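How to Plan a Small Wedding Without the Guest List Getting Out

Keeping a wedding quiet takes more planning than most couples expect. The ceremony itself is easy to keep small. The hard part is the paper trail, the vendors, the relatives who post everything, and the months between getting engaged and getting married when people keep asking for a date.

This guide covers a private wedding with up to 30 guests, planned over six months. You can do it faster, but you will pay more and have fewer places to choose from.

Step 1: Agree on what "private" means

Sit down together before you call anyone. For some couples, private means no photos online until a week after. For others, it means the guests do not know it is a wedding until they walk in. These are different events with different costs.

Write down your answers to the following:

Who knows the date before the invitations go out?
Can guests bring a partner you have not met?
Are phones allowed at the ceremony? At dinner?
When will you announce it, and who posts first?

If you disagree on any of these, settle it now. Changing the phone rule two weeks before the day causes bad feeling, usually on one side of the family.

Step 2: Check the license rules

In many places a marriage license is a public record, and some local papers still print the list. Call the county clerk and ask whether records are searchable online and how soon a new one shows up. Some counties have a waiting period between getting the license and using it, and most licenses expire. Ask about both on the same call.

A few states offer a confidential license. The requirements vary, so read them before you count on it. If your own county posts names right away, you can apply close to the date, as long as you leave enough days for any waiting period.
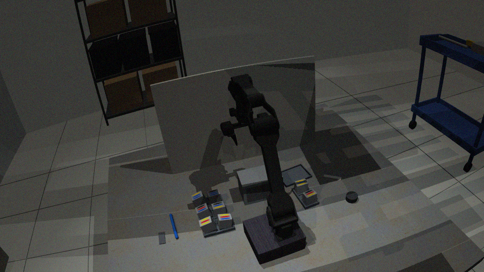 By the Enholm Weddings desk
Updated in May

Step 3: Set a budget and a single account

Small weddings run over budget for the same reason large ones do, which is that the food and the room cost more than planned. A budget of $3000 will cover a modest ceremony and a sit-down dinner in many towns if you skip the florist and use a restaurant's back room. In a large city it may only cover the dinner.

Open one account for wedding spending and pay everything from it. Couples who split costs across three cards tend to lose track of deposits. It also keeps the charges off any card statement that a parent or roommate might see.

A sample split for 20 guests:

Dinner and drinks: $1752
Ceremony space: $500
Photographer, two hours: $411
Flowers from a market: $137
Cake and everything else: $200

Check whether tax and service are included in the dinner quote. If they are not, ask for a new number in writing before you pay a deposit.

Step 4: Book the place under a plain name

Ask for a "family dinner" or "private event" when you first call. You will get a better idea of the normal room rate, and the booking will not sit on the calendar with your last names and the word wedding next to it. Once you are ready to sign, tell the manager what the event is. The staff need to know so they can plan the service, and some places have rules about ceremonies on site.

We have seen this done well at small inns. The Lerard, for example, lets guests book a block of rooms under one code word, and its front desk will not confirm any event over the phone. Ask your own place if it can do the same.

Also ask:

Is there a second entrance?
Will another event be running at the same time?
Does the place post event photos on its own page? If so, ask them in writing to leave yours out.

Step 5: Hire few vendors and put privacy in the contract

Every vendor is one more person with your date. For a small wedding you need an officiant, a photographer and someone to make the food. A friend can play the music.

Photographers often keep the right to use your pictures in their own advertising. Read that section carefully. You can ask for it to be removed or for a delay, such as six months. Some will charge a little more, and it is worth paying if this matters to you.

Step 6: Invite people by phone

Call the guests yourself, starting with close family. Keep it short. Give them the date, the town and the dress code, and tell them who else knows. Send the address later — two or three days ahead is enough if everyone lives nearby. Guests who have to fly need it earlier.

If you want replies in one place, a guest list app such as Nyanda or a shared spreadsheet will do. Turn off public links and anything that sends reminders to a calendar other people can see.

Gift registries are the most common leak. Gomar and most other registries let you hide the list from search, but the setting may be off by default. Search your own names after you set it up to make sure.

Step 7: Plan the announcement

Pick the day and the photo ahead of time. Tell any close relatives who were not invited before you post, and do it by phone. They will be upset for a while. It is better that they hear it from you than from a cousin's comment.

Let your guests know when they are free to share their own pictures. A short text the next morning works fine.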